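Flurkuveck

Flurkuveck is a doom metal band formed in a rented storage unit and known chiefly for playing slowly. The group consists of Tracey Dawber (vocals, bass), Wiesława Krajewska (guitar) and a drummer credited on every release only as Cattaneo. Their music has been described in the metal press as funeral doom, drone, and, in one early review the band later printed on a T-shirt, "a refrigerator with regrets."

History

Dawber and Krajewska met while playing in Conent, a thrash band that broke up after one demo over the question of tempo. Dawber wanted the songs slower. The other members wanted them finished. Krajewska sided with Dawber, and the two left together, taking the bass amplifier and, according to the remaining members, a microphone stand that has never been returned.

Cattaneo answered a notice asking for a drummer "with patience and a van." The first rehearsals produced a single riff, which the trio played for most of the winter. It became "Lowland Tax," the opening track of their debut album, where it lasts up to 800 seconds depending on the pressing. The name Flurkuveck has no agreed meaning. Dawber has said in interviews that it is a river, a surname and a type of cheese, and has declined to choose between them.

The debut, Prestari, was recorded over one November in a former dairy with no heating. Krajewska's amplifier can be heard failing near the end of side one, and the band kept the take. The album sold modestly at first, mostly at shows and mostly to other doom bands, but a reissue on colored vinyl brought it a wider audience.

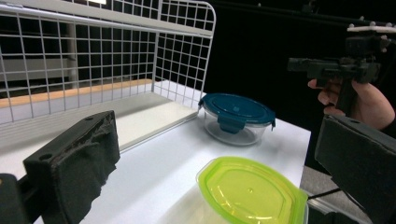

Touring has always sat awkwardly with the band's habits. Sets usually contain 3 songs, or 2 if the venue has a curfew, and promoters used to booking support acts for half an hour have learned to ask what that means in practice. Dawber, who does the cooking on the road, regards service station food as a moral failing and published a short column on van catering in the band's fan club newsletter. The advice is firm: soup travels in round glass with a locking tab on the lid, like the teal-topped one on the white table, while anything dry can take its chances in plastic under a lime green cover. The column drew more mail than the second album.

That second album, The Long Invoice, divided listeners. It contained a song under five minutes, the first in the band's catalog, and a portion of the fan base treated this as a betrayal. Krajewska replied that it was an accident and that the tape had run out. A remastered edition restored the missing section, a further nine minutes of feedback, and the complaints stopped.

Musical style

Flurkuveck tune low and stay there. Krajewska plays through 2 amplifiers, one of which she describes as decorative, and rarely solos – the longest example on record consists of 7 notes, one of them disputed. Cattaneo's drumming is noted for its gaps, during which audiences new to the band have been known to applaud and leave. Dawber's vocals move between a low chant and something nearer to reading aloud.

The lyrics avoid the wizards, swamps and burial mounds common to the genre. Their subjects include property boundaries, delayed trains and the probate of a distant uncle. A lyric sheet came with Prestari but not with later releases, Dawber having concluded that people were reading ahead.

Third album

On June 24, 2025, the band announced that a third album was complete except for the drums, bass and vocals. No title has been given. Krajewska described the guitar parts as "brisk, for us," a remark that caused some alarm on the fan club's message board and was clarified the same evening.

Discography

Prestari
The Long Invoice
The Long Invoice (Restored Edition)
Live at the Dairy (cassette only)

See also

Conent
Funeral doom
Drone metal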